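Little white cabinet, stickers: leave or peel?

nurlow_85 wrote:
OK so I picked up a small two-door tabletop cabinet to keep snacks and odds and ends in, and it already has stickers on it. I kind of love them? My sister says peel everything. Both doors open super wide, so that part's great!
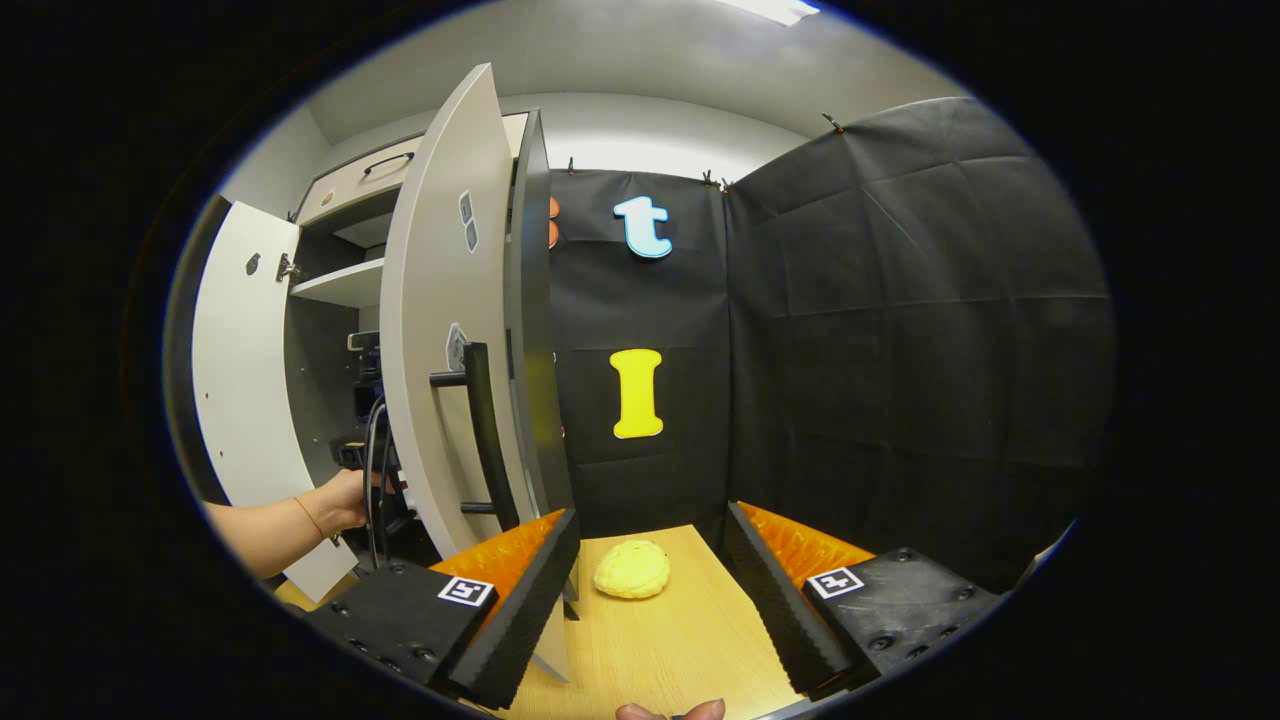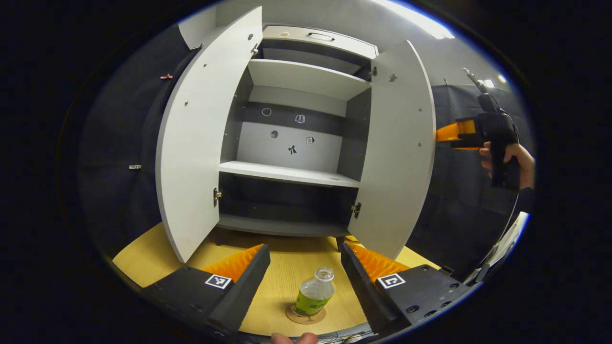 Doors open in both. The bow sticker is in the second one, on the back wall.

clomik wrote:
Peel them. Hair dryer on low, then a bit of cooking oil on whatever gum is left. Did a whole fridge that way in September.

Aoi Kawaguchi wrote:
Nooo, keep the bow! I'd lose the gray ones on the door and leave the inside alone (it's nice to open a cabinet and find something silly in there).

clomik wrote:
Sure, until the corners curl and collect crumbs. It's a food cabinet, Aoi.

Aoi Kawaguchi wrote:
Snacks come in wrappers lol. Also is that yellow thing a bun or a sponge?

nurlow_85 wrote:
Squishy bun, not edible. It's going on the middle shelf next to the bottle, I think. And the coaster stays out on the table, I use it every day.

susthorpe wrote:
Check the hinge screws before you load it up. Mine sagged and I paid 3,000 yen to a guy in Miyazaki to rehang one door.

nurlow_85 wrote:
Will do, thanks! Bow stays, gray ones go. Getting the hair dryer now.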